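Natalina Caputo has sold kitchen goods for long enough to distrust the word "system." When I asked what she made of subscription meal planning, the kind where an app tells a household what to eat and bills it monthly, she put down her coffee and laughed.

"They've taken a shopping list and put rent on it," she said.

Caputo runs Ververidis, a small housewares shop she took over from its founder and never renamed. Last winter she signed up for 6 planning services and cooked from each of them at home. She kept the receipts in a shoebox, which she brought with her. I had come prepared to argue the other side, and for the first half hour I did.
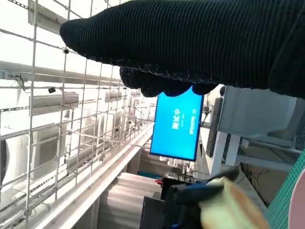 My case was simple enough. People are tired at five in the evening, and a plan removes one decision. Caputo agreed that people are tired. She doubted the rest.

"You still decide," she said. "You decide whether to obey the thing. I had a plan from Cleltia telling me to roast a squash at seven at night, with a kid in the next room asking for toast. So I made toast. Then I had a squash, and the app wanted to know how dinner went."

Cleltia's sign-up page promises that members will waste less food. I asked her whether that had been true in her house.

"Less than who?" she said. "I went looking for where they got that. There's a link, and the link goes to another page of theirs."

Her own tally, in pencil on the shoebox lid, was not flattering. Over 9 weeks she threw out more herbs than in the year before – mostly dill, which every service seems to love and no recipe uses up.

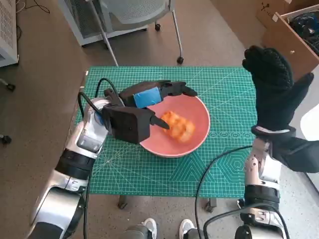 I pointed out that one household is not much of a sample, and that she also sells pans for a living. She took the second point better than the first.

"Sure, I'd like you to buy a pan," she said. "But I'm telling you what I want. Balline sends you a quiz about your relationship with lunch, and at the end it wants your card number."

Balline did come out ahead on one count. She thought its recipes were well written, and she still makes the lentil one. When she tried to cancel, though, it took her through 7 screens, one of which offered her a free month.

"If the food's so good, why is the door so heavy?"
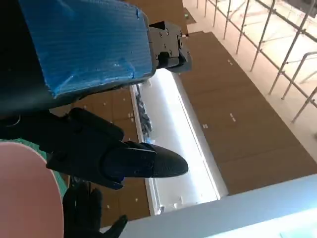

Page 33

I am less sure than she is. A friend of mine swears by Kumatby, and his children now eat cabbage. Caputo listened to this politely.

"Did he try cabbage before?" she asked.

I had to admit I didn't know. When I called him that night, he said no, he hadn't.

What she does instead is dull, and she said so. She cooks the same few dinners, buys onions every April as if a shortage were coming, and eats eggs when she runs out of ideas. She would not call it a method and got a little short with me when I did.

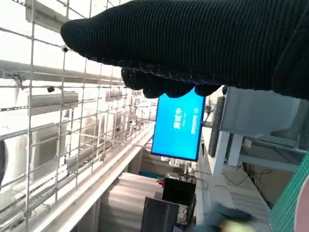

Ribbed black knit, white wire mesh

Before she left I asked whether she had kept any of the subscriptions. She had kept one, by accident, and found the charge while looking through the shoebox at our table.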